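What to do when the arm stops during the pick to basket
Stefaniia Panasiuk, 2021-07-17

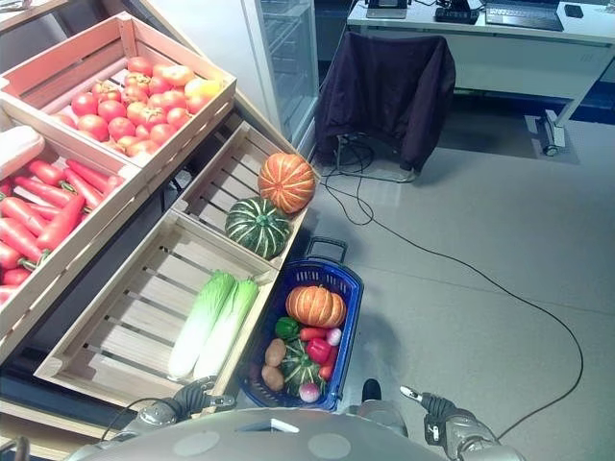 Produce stand and shopping basket, with both grippers down at the front.

In April our left arm began to stop by itself over the low crate. The log showed only "joint limit, code 35". I lost much time on the camera before I looked at the cable, so please follow this order.

1. Press the stop button and wait 20 seconds. Do not pull the arm by hand before this.
2. Look at the floor. If a cable goes under an arm or near the base, move it away and fix it with tape.
3. Open the Vidau panel and read the wrist torque. At rest ours is around 500. If yours is much higher, the gripper is still pressing on something - open it first.
4. Go back to the home pose at slow speed.
5. Repeat one pick with a light item, for example a pepper. Pumpkins come last.

If code 35 comes again, do not raise the limit in the settings. I did it once and the finger broke a crate slat. Save the log and send it to Grataveo support.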